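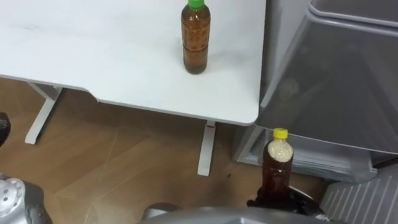 Figure 1. Bottle with yellow cap held upright in the gripper; bottle with green cap on the table.

Tatberg Bottle Handling Set: Notice on Grip Slippage

Version date: 1 July 2021
Maintained by: Arnness

Summary
The set contains 1,040 recorded episodes of a two-armed robot handling filled plastic drink bottles. Review found slippage in 429 of them. In these episodes the gripper reported a closed and stable grasp while the bottle moved downward between the fingers.

Fault
Slippage was traced to a force limit carried over from the Jostthorpe trials, in which only empty bottles were used. The controller did not raise an error. In 7 episodes the bottle fell to the floor, and in 2 of those the cap came off and liquid reached the base of the robot. No injury was reported.

Labels
grasp_state: value sent by the controller. Not reliable for affected episodes.
slip_review: value assigned by a human reviewer. Use this field for training and scoring.

Safety
The Antunes control package must not be run on filled bottles with the original force limit. Operators shall stop both arms before entering the work area to clean up a spill.

Known gaps
Liquid level and foam are not labeled. Corrected grasp_state values are planned for the November release.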